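Règlement provisoire du passage de Skadar
Nouvelle

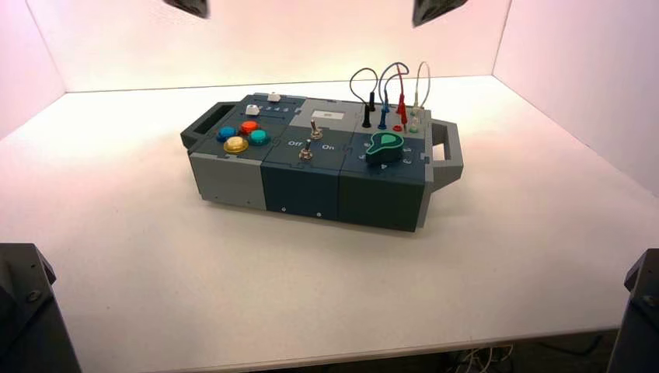 Quatre boutons poussoirs : bleu, rouge orangé, bleu-vert et jaune.

Article premier. Le présent document fixe les conditions dans lesquelles les habitants de la rive haute sont autorisés à se rendre sur la rive basse, et à en revenir. Il annule les dispositions antérieures, y compris celles qui n'avaient jamais été portées à la connaissance du public.

Article 2. Le passage est assuré par le bac de Skadar, du lever du jour jusqu'à l'extinction du fanal. Le fanal est réputé éteint lorsque l'agent de service ne le voit plus, y compris par temps de brouillard.

Article 3. Toute personne désirant traverser se présente au guichet de l'embarcadère munie de son livret. L'agent y inscrit le motif du voyage. Sont recevables les motifs suivants : visite à un parent, commerce, enterrement, récolte. Le motif « voir la mer » n'est pas recevable, la mer ne se trouvant sur aucune des deux rives.

Note du bureau. Il a été relevé 1103 déclarations portant ce dernier motif depuis l'ouverture du registre. L'administration rappelle que la carte affichée dans la salle d'attente a été vérifiée par le service compétent de Cedthorpe et qu'elle fait foi.

Article 4. Le tarif est de 2 couronnes par traversée. Le retour est gratuit pour les personnes revenues le jour même. Pour les autres, il est calculé selon la durée de l'absence, dans la limite de 200 couronnes. Au-delà de cette somme, le voyageur est considéré comme résident de la rive d'en face et doit solliciter une autorisation de visite pour regagner son domicile.

Article 5. Les bagages sont pesés au départ et à l'arrivée. En cas de différence, l'agent invite le voyageur à s'expliquer. Les explications sont consignées sur le formulaire 28, dont un exemplaire est remis à l'intéressé.

Note du bureau. À la demande de l'inspection, le bureau reproduit ci-après l'explication fournie par une voyageuse de la rive haute, dont la valise avait perdu le tiers de son poids au cours de la traversée.

« Je n'ai rien jeté par-dessus bord. La valise contenait les lettres de mon mari, que je comptais rendre à sa sœur. Je les ai relues pendant le trajet, toutes, dans l'ordre, puis je les ai remises à leur place et j'ai refermé les courroies. L'agent les a comptées devant moi et le compte était juste. Je demande que la balance soit examinée. »

La balance a été examinée. Elle a été trouvée conforme. La voyageuse n'a pas réclamé son exemplaire du formulaire, lequel est conservé au guichet.

Article 6. Il est interdit d'adresser la parole au passeur entre les deux bouées. Le passeur peut, s'il le juge utile, adresser la parole aux voyageurs. Ceux-ci répondent par un signe de tête.

Article 7. Les animaux voyagent à l'avant. Les musiciens voyagent à l'arrière et s'abstiennent de jouer jusqu'à l'accostage. Une dérogation est accordée en avril, pour la fête des Saules, aux sociétés de Pimalum et de Lumanlan, à condition qu'elles interprètent le même morceau.

Article 8. Si le bac n'atteint pas l'autre rive dans le délai prévu, les voyageurs demeurent assis. L'agent de la rive de départ tient leurs noms à la disposition des familles. L'agent de la rive d'arrivée laisse la barrière ouverte et entretient le poêle de la salle d'attente.

Note du bureau. Le service des finances ayant demandé s'il convenait de maintenir la dépense de bois occasionnée par la traversée du printemps dernier, il lui a été répondu que le délai courait toujours. Le poêle est allumé chaque soir. Plusieurs familles ont pris l'habitude d'y apporter leur repas, ce que le règlement ne prévoit ni n'interdit. Des bancs supplémentaires ont été demandés à Cedthorpe.

Article 9. Les réclamations sont reçues par écrit, sur la rive où le réclamant ne se trouve pas.

Article 10. Le présent règlement entre en vigueur le 11 juillet 2020. Il demeure affiché à l'embarcadère jusqu'au retour du bac, date à laquelle il sera procédé à sa révision.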